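A garra que não sabia largar

Há uma pergunta que me fazem sempre nos almoços de família, e que costuma vir entre a sopa e o prato principal: quando é que teremos em casa um robô que faça as camas e dobre a roupa? Durante anos respondi com otimismo, talvez demasiado. Desde dezembro respondo com uma história, e peço desde já desculpa ao leitor, porque vou contá-la devagar.

Na Zititz, onde colaboro há 3 anos, preparamos uma garra chamada Forker para pegar em tecidos. Uma pessoa segura-a na mão, repete o gesto dezenas de vezes em quartos verdadeiros, e desse trabalho paciente nasce o comportamento do braço automático. Juntámos 229 repetições com panos, lençóis e mantas. Os números eram bonitos, a Flurina Baumgartner fez um gráfico que deu gosto ver, e eu, confesso, já me imaginava a contar a novidade à mesa.

Numa quarta-feira, porém, o braço agarrou a ponta de uma manta e não a largou. A ponta tinha passado para trás de uma das almofadas dos dedos e ficara entalada na dobradiça. O programa mandava abrir, o motor abria, o sensor confirmava que estava aberto – e o pano continuava preso. Para a máquina, a tarefa estava cumprida. Recolheu com toda a tranquilidade e levou atrás a manta, um candeeiro e uma caneca de chá que o Ctibor Oravec tinha pousado ali perto. Ninguém se magoou. O candeeiro teve pior sorte.

Seguiu-se a conversa do costume. Houve quem quisesse um motor mais forte, houve quem culpasse a manta (pobre manta!), e a Waltraud Leitner, que tem mais juízo do que todos nós, perguntou simplesmente o que teria acontecido se na outra ponta do tecido estivesse a manga de alguém. Fez-se um silêncio comprido. Penso nessa pergunta muitas vezes.

A minha opinião, que vale o que vale, é que nos habituámos a medir a coisa errada. Contamos as vezes em que a garra apanha e quase nunca olhamos para as vezes em que larga. Largar parece-nos fácil, como nos parece fácil pousar um copo, e por isso fica para o fim da lista. Mas um quarto habitado tem cabos, roupa amontoada, cortinas que caem onde calha, e um mecanismo cheio de aberturas e articulações é um convite para qualquer fio solto.
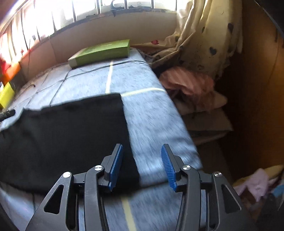

A garra aberta sobre a cama, com um pano preto por baixo e um cabo fino mais ao fundo.

Defendo, portanto, duas mudanças modestas. A primeira é cobrir as dobradiças, mesmo que a garra fique mais feia e mais pesada. A segunda é que nenhum braço recue depressa enquanto não tiver confirmado, por força medida e pela câmara, que vem de dedos vazios. A Yolanda Sepúlveda lembra-me que isso nos custa 2 segundos em cada gesto, e tem razão em lembrar, que é ela quem responde pelos prazos. Eu pago-os de bom grado. Cá em casa demoro bem mais do que isso a encontrar o canto certo do lençol.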